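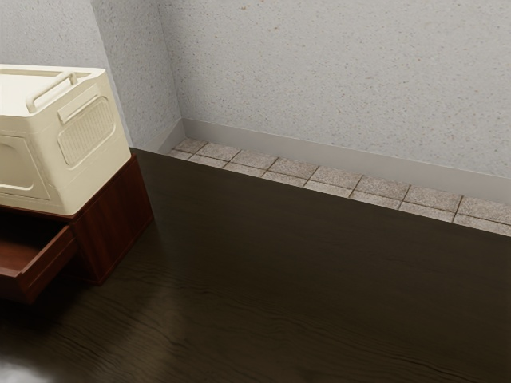 My first week at Mondbridge they put me in the room with no door. I loved it right away! It was a simulated room, of course, and I sat at a desk with a headset and a pair of hand controllers, learning to be somebody's arm. The job was simple to say: bring the cream bin down off the brown cabinet, set it on the floor, and push the drawer shut. Do it 60 times, as cleanly as you can, and the robot will learn it from you. I had never wanted to be good at anything so much.

I was terrible. The bin had a looped handle across the top, and a handle tells a human hand exactly what to do, but my hand was now two flat fingers and a wrist that bent in ways I didn't trust. On my first try I hooked the handle, swung the bin like a bell, and knocked it over the tiles along the back wall. On my second I let go too soon. The third time I got it down and was so pleased that I drove my elbow into the drawer on the way back up.

"Keep that one?" asked the woman at the next desk.

"Please don't," I said, and she laughed and threw it away for me.

She had been at it since April. She had taught an arm to fold towels and another one to water plants, and she talked about them the way my aunt talks about her piano students. Go slower than you think, she told me. If you stop to wonder, the arm will learn to stop and wonder too, right there in the same spot, forever.

So I practiced wondering beforehand. I'd sit with my hands in my lap and look at the polished floor until I knew the whole move, the reach and the lift and the long curve out to the right where there was plenty of space. Then I'd go. By late afternoon I was getting two good ones out of 3, and there was a rhythm to it – reach, close, lift, breathe. I had started breathing out whenever the bin touched the floor.

It took 108 tries to get my 60. The system they trained on them was called Clodari, and it ran overnight, and I slept badly and came in early with wet hair.

They let me press the key. The arm came in over the cabinet, slower than I remembered being, and opened its fingers above the handle. It closed. It lifted. The bin went out to the right in a curve I knew in my own shoulder, a little wide at the end, where I have always been afraid of clipping the corner of things. I was leaning with it in my chair like a kid with a video game.

Then it did something I hadn't planned to teach it. With the bin an inch off the floor, it held still for a moment, just the length of a breath, and set it down.

"Look at that," said the woman at the next desk. She'd rolled her chair over without my hearing. "It got that from you."

The arm was already going back for the drawer. It nudged the front with the side of its fingers, missed the middle, tried again a little lower, and pushed until the drawer slid home. I made some kind of noise. Two people across the room looked up and started clapping, I think mostly at me.

"Again?" she asked.

I already had my finger on the key.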